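Wooden Alphabet Blocks: Gallery
Posted by Golnar Sharifi in Blocks and Puzzles

I have been keeping this little corner of the Pirnwood site going for 7 years now, and I still get more mail about alphabet blocks than about anything else on the shelves. So many of you grew up with a bag of them, or found a bag at a grandparent's house, and I love every one of those letters, even the ones that come with a question I can't answer (sorry, Cheuk-hei Wan, I am still looking for your missing Q).

What I like best about them is how they look when they've just been tipped out and not stacked into anything yet. A tower is lovely, of course, but a heap gives you all the faces at once, letters and numbers and tiny pictures pointing every which way, and you end up turning them over one after another until the coffee is cold. My own childhood set had 24 blocks in a cotton sack and I could still tell you which ones had chewed corners!

If you are thinking of picking up a secondhand set, do ask the seller for a look at more than one side. The printing tends to wear unevenly, and a block that seems blank may have a perfectly good picture on its underside. A dry cloth is plenty for cleaning. Please don't soak them, the wood swells and the ink goes fuzzy, and then you will be writing to me about that too. For storage I'm fond of a shallow tray, though the Stikau drawstring bags are handy if you travel with small children.

The gallery is made up of table views and one of the cardboard and the window. Nearly 69 of you wrote in after the January page asking for more heaps and fewer towers, and the next batch goes up on Saturday.

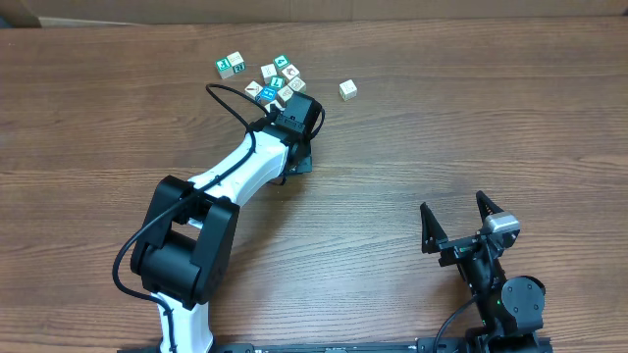
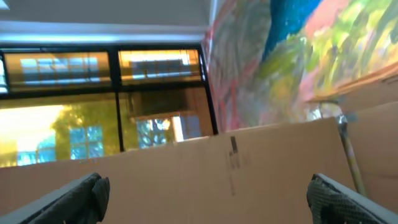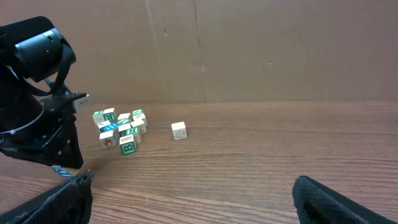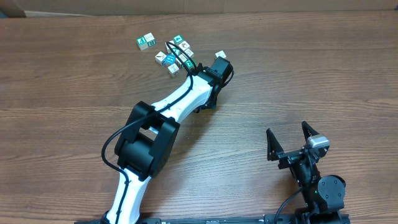 Blocks in a heap on the wood-grain tabletop, with a bright blue face among the green ones. (Last picture)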